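Planning the equipment money before the equipment comes
An interview with Bjartur Ladefoged, Kestwood

When a workshop decides to buy its first robot arms, the discussion usually begins with the price of the arm. Bjartur Ladefoged thinks this is the wrong end to begin from. He has planned the equipment purchases at Kestwood for several years, first for packing tables and label printers, and since January also for a two-arm station where artificial flowers are sorted and laid out for arrangements.

I met him in the small office above the workshop, at half past eight in the morning, before the telephone started. He had printed his spreadsheet for me and written over it with a pencil.

"The arm is one line in the budget," he says. "I had one line for the arm in my first version also, and then I was very proud because the page was short. My second version had two pages."

On the second page came the things which were missing from the first: mounting brackets, spare gripper fingers, cables in the right length, trays, and hours. The hours were the biggest surprise for him. Kestwood asked for offers from two suppliers, Workard and Pichon, and only one of them had put the hours for setup in the offer.

"Pichon was cheaper on the paper. Then I called and asked who will come and install it, and they said this is a separate offer. So I asked for the separate offer. After that the difference between them was 200 dollars, and I could choose by other reasons."

What were the other reasons?

"Delivery time of spare parts. I asked both of them to tell me how many days for one gripper finger. Workard answered the same afternoon with a number. I liked that."

He set aside 3,000 dollars for the first year of spare parts and repairs, and he was told by his own director that it was too much. By summer they had used more than 400 of it, mostly on fingers and cables. He keeps the rest in the plan and does not want to move it to something else.

"If you give it back, next year you will not get it. Everybody who makes budgets knows this, but also it is a real need. A cable is bent every time the arm moves. One time it will be finished."

I asked him why flowers, when so many others begin with boxes or bottles. He says that the flowers were already the work of the house, and he did not want to pay for a test on objects which Kestwood does not sell. Stems are long and thin, leaves come in separate sprigs, and two pieces often lie over each other. A supplier who shows you only a cube in a demonstration has not told you much about your own table.
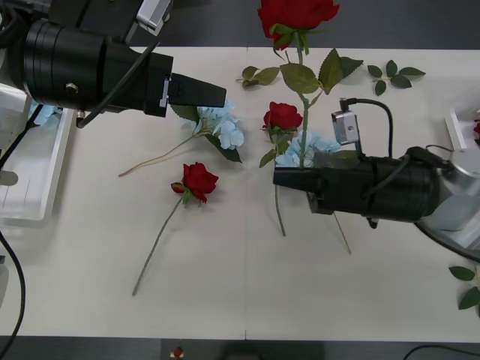

Roses, hydrangeas and loose green sprigs on the sorting table at Kestwood, with one gripper holding a stem.

For this reason he sent a carton of their own stock to both suppliers before signing anything, and he recommends the same to other small firms. The carton cost him almost nothing. He also advises to measure the table together with the room for the arms behind it, and to decide early where the trays shall stand.

The software was a separate question. Kestwood pays for Prevuder, a planning program, by the year, and Ladefoged would have preferred to pay by the month in the beginning.

"In the first months we learned what we need. It is a pity to sign for a year before you have learned it. I asked too late, and the contract was already here on my desk."

For the next budget he is thinking of a second station, but he has not written it in. First he wants one full year of figures from this one, including the busy weeks before the holidays. He has a column ready for it in the spreadsheet, and it is still empty except for the heading.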